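Wallilville Community Bakery Association
Minutes of the Bread Table Meeting, December 27, 2018
Held at Yazzie Hall, main room

1. Minutes of the previous meeting
The minutes of the August meeting were approved with one correction: the supplier of the table cloths should read Hilex.

2. Bread table display
Members reviewed the trial layout for the front table. The gray cloth was preferred to the white one used in August, as it shows less flour and sets off the color of the crusts. It was agreed that the oval wicker basket will be kept as the centerpiece and that knotted buns may be set directly on the cloth in front of it.
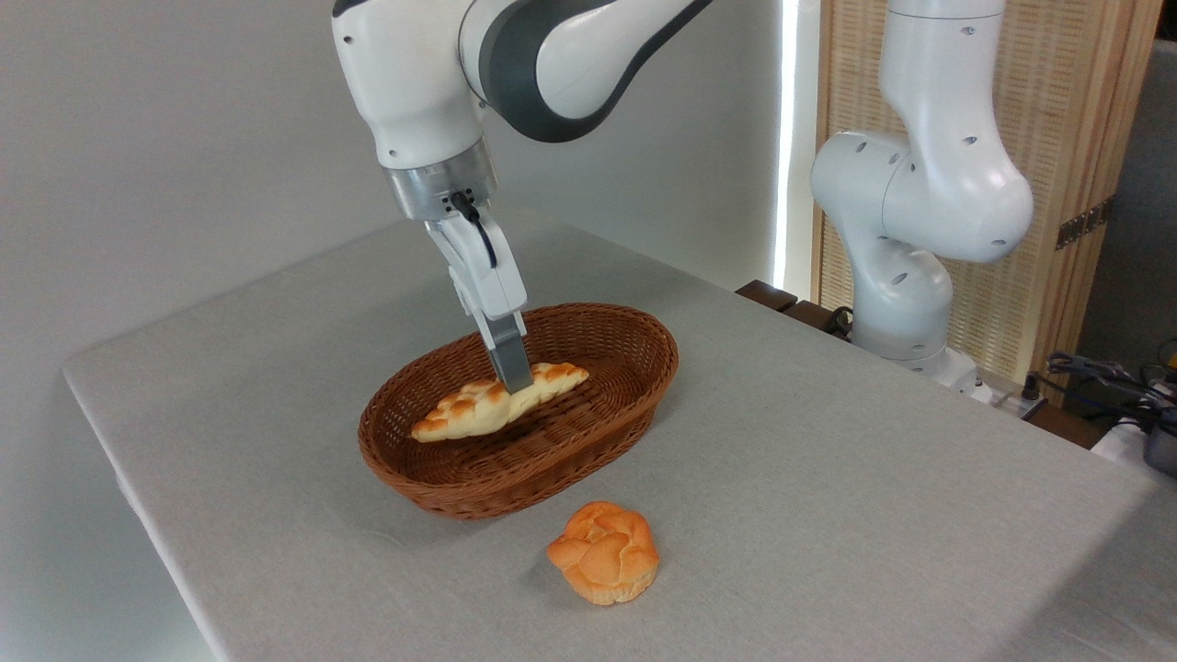
Braided roll in the oval basket, knotted bun in front.

A question was raised about whether the braided roll should lie across the basket or along its length. No vote was taken. The cloth is to be pressed before opening — creases near the front edge were noted.

3. Choice of rolls
The crescent-shaped roll with the crosshatch top was also considered for the basket. Several members felt that it suits the oval shape better and can be seen more easily from the door.

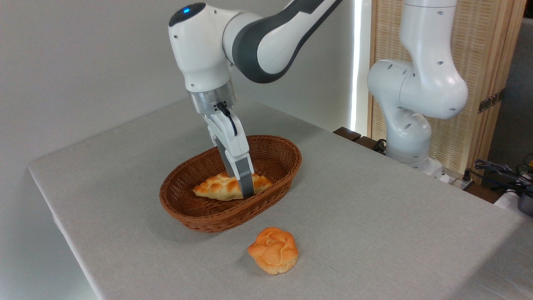

Others favored the braid, which sold well at the Dollside fair. It was resolved to show one kind at a time and to change over at midday. Larger loaves will stay on the side shelf.

4. Orders and costs
An order of 200 rolls was approved for the opening, along with 20 paper liners for the side shelf. The cost of 2 further baskets, at $38 for the pair, was approved. The baskets should match the present one in color and weave.

5. Other business
The key to the storage closet has not been returned. Members are asked to check their coats and bags.

The meeting was adjourned. The next date will be posted on the hall door.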